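February, bedding log, Clisari room
Start 2245

Bedspread back on the bed after the 40 degree wash, gentle cycle, low spin. Length checked against the Sera sheet before and after: around 3 cm lost, inside tolerance. Width unchanged. Drop at the foot still covers the rail.

Creases remain after line drying. Did not iron. The texture flattened on the Havance sample when we pressed it last time and never came back. Leave overnight and recheck.

Knitted throw: washed separately, cold, dried flat. Color transfer test on white cotton negative for the navy, faint for the mustard. Repeat the mustard before it goes on anything pale for more than a night. Tried it folded in thirds across the foot, too bulky. Single layer hangs better but creeps toward the floor. Tekleab backing strip might hold it; six needed, none in the drawer.

Headboard tufts vacuumed with the soft brush only. 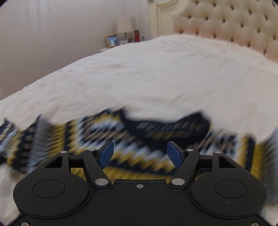

Cream bedspread with the striped throw at the near edge, fold not yet smoothed.

To do: remeasure drop in the morning, order strips.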